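Section 4. Setting Up the Shared Table

Welcome to the part of the guide that most people skip, and that Malachy Doherty, who put together the first version of the Goltik table kit, always begged them to read. By now you have the table up on its legs and the locking caps turned (see Section 3 if you haven't — please do go back, it will save you a wobble later). What follows is how to lay out the small things on top, so that a grown-up who is writing and a child who is spelling can share the same surface without getting in each other's way.

You will need the tabletop, a pen holder, a few pens with caps, a letter board with its foam letters and numbers, and a couple of cups. The pen holder and the board come in the Goltik box. The cups and pens are yours to choose, and whatever you already have in the kitchen drawer will do nicely.

4.1 Getting the surface ready

1. Wipe the tabletop with a soft, damp cloth and dry it with a second one. The white finish shows ink and tea rather cheerfully, so it is pleasant to start clean.

2. Sit down in the chair you plan to use and rest your forearms on the table. Notice how far you can reach without leaning. Anything you use every few minutes should live inside that reach.

3. Ask the other person to do the same from their side. If that person is small, let them kneel on the chair if that is how they like to sit.

Note: The tabletop is rated for 31 pounds, spread evenly. It will carry a good deal of paper and several elbows, but it is not a seat or a step.

4.2 Placing the pen holder

4. Stand the pen holder in the middle of the table. We tried it in the corner for a long while, and Huệ Lưu, who tested the layout at home with her twins, found that whoever sat farther away simply stopped putting pens back.

5. Put in only the pens you use. Two or three is plenty for one sitting, and a holder that isn't stuffed full is much easier for small hands.

6. Click every cap on before the pen goes in. Cap end up, please! A pen stored point down with its cap off will leave a little pond of ink in the bottom of the holder, and you will find it on your fingers first.

CAUTION: Pen caps and the smaller foam pieces can be a choking hazard. Keep both away from children under three.

4.3 Laying out the letters and cups

7. Set the letter board down behind the pen holder, turned at whatever angle suits the speller. It can tuck in close to the holder if space is short.

8. Tip the foam letters and numbers onto the board in a loose heap. There is no need to sort them. Half the fun, as far as our younger testers were concerned, is rummaging for the right one.

9. Place the cups toward the front, one to the left and one to the right, with the pen holder between them and farther back.

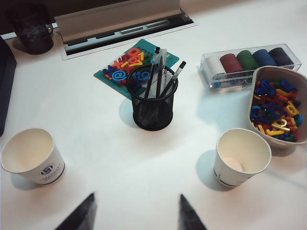

10. Leave a clear stretch of table between the two cups for your paper or notebook. If you find your sleeve brushing a cup as you write, slide the cup outward a little at a time until it doesn't.

11. Fill the cups last of all, and no more than halfway. Paper cups are light and go over easily when somebody reaches for a letter. If you would like to use them for loose foam pieces instead of drinks, keep them dry and save them just for that.

CAUTION: Do not put hot drinks on the table while a child is using the letter board.

Note: Foam letters don't mind a splash of water. Press them between two towels and let them dry flat before they go back in the bag, or they will pick up a musty smell.

4.4 Clearing up afterward

12. Empty the cups first, then lift the board with the letters still on it and slide them into the bag over the short edge. The pens can stay in their holder until next time.

13. If a letter has gone missing, check under the board and inside the cups before you order another. Replacement letters are listed in Section 7 under part number 290, and the complete set is part number 687.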